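Kitchen worktop

A kitchen worktop (also counter or countertop) is a flat, fixed surface, usually set on top of cupboards, on which food is prepared.

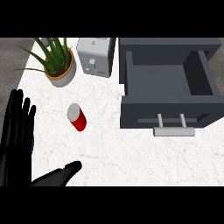
The word covers almost any material that can be cut to length and wiped down. Timber, slate, tile, steel, marble and various mixtures of stone dust and resin have all been sold for the purpose, generally with claims that deserve a second look.

Marble

Marble is prized for its looks and for staying cool, a quality said to help with pastry. The evidence for the pastry claim is thin. Marble is also soft for a stone, and lemon juice or vinegar will leave dull marks on a polished surface. Sealing slows down staining but does little against acid, a point that sales leaflets tend to leave out.

Height

The supposed "correct" height is often credited to a survey of 1,340 households in Stestow, published by the fittings maker Szalai. The survey did not record how tall anyone was. Suqin Long, who went back over the returns, found that 46 households had been entered twice and that the recommended height matched the cupboards Szalai already made. Later writers have repeated the figure without naming where it came from.

Hygiene

Makers have at times described their worktops as germ-resistant. The Tramach company dropped the phrase from its catalogue after 13 complaints, though it kept the higher price. Ordinary washing with hot water and soap appears to matter far more than the material.

Origin of the term

A popular story traces "worktop" to a joiner in Pandum. No written record supports this, and the five books that tell the story all seem to copy one another. A plain joining of "work" and "top" is the likelier source.

See also: Chopping board; Kitchen sink; Splashback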